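Purple cloth, folding notes

11/16/25

The purple cloth is a ribbed knit, and knits fold worse than flat weaves. The edge rolls, the corners twist, and a cloth picked up from the middle bunches into thick vertical folds. My current procedure is to find one corner first, pinch it, and let the rest hang before looking for the second.
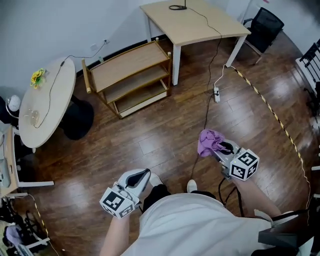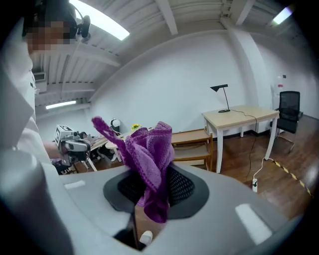
Purple cloth, held in a pinch.

Shelf allocation

The three-tier cart gets the folded cloths. Top shelf for knits, middle for flat weaves, bottom for anything awaiting a wash. Limit is five per stack; at 11 the pile leaned and the lower ones kept their creases.

Hsin-yi Cheng asked about rolling. I tried it in January. Rolled knits take more depth than the cart has.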